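The Patch That Wants Your Weekend
1/10/25

Every fan translation scene has its monument. For people who care about old handheld role-playing games, it's Prekent, a tool that promises to pull a cartridge game apart, hand you the script in a neat text file, and put it all back together when you're done. I went in wanting to believe it.

The game I picked was Platier, a slow little dungeon crawler that never left its home market. Prekent found 2,065 lines of dialogue. The menus, the item names and the shopkeeper's entire vocabulary it missed, and the project page still calls this "full extraction."
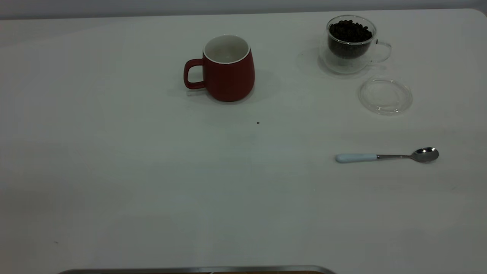

Do you need to know assembly to use Prekent?
Officially you don't, and for swapping one line for a shorter line that holds up. Once your English runs longer than the original, you'll be moving pointers by hand.

The forum's answer to most complaints is Briem, a companion script that handles the pointers for you. It has 382 replies in its support thread, and I read them all over two evenings in September. A lot of them say "fixed it, thanks" and leave it there. Fixed it how?
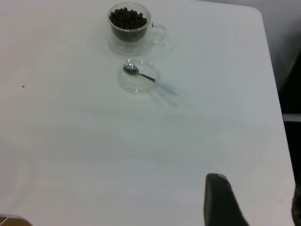
Briem did run, on the third install, after I rolled back to an older version of the scripting language it's written in. It then rewrote 3,867 pointers and left the opening town without a floor. You could walk around on it fine. You just couldn't see it.

Defenders will say this is hobby work, given away free, and they're right. My gripe is with the sales pitch. A page that says "anyone can do this" sends beginners off to blame themselves. 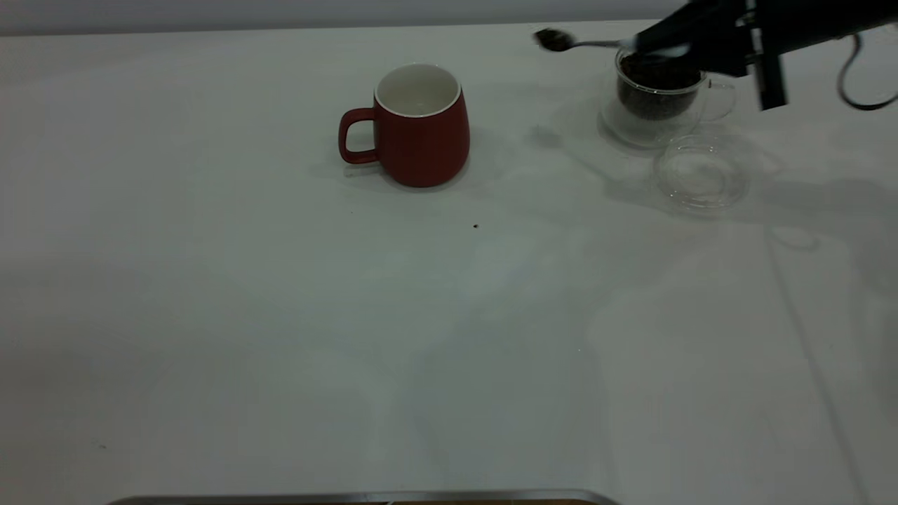 A mug and a glass cup on the table.

Nurnent, the rival tool, is uglier and makes fewer promises. It took 40 minutes to dump the same script, menus included, and its manual lists what it breaks. I don't trust it much either, though I did get a floor.

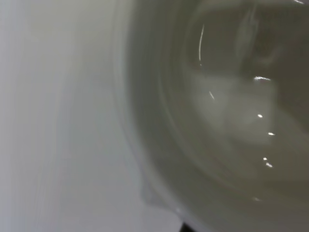

Is it safe to share a finished hack?
Most communities only allow the patch file, never the game itself. Check the rules of the site you're posting to, and keep a clean copy of your own dump before you touch anything.

I'm still working on Platier. The shopkeeper now says "Welcom," with the last letter gone, and I can't find where it went.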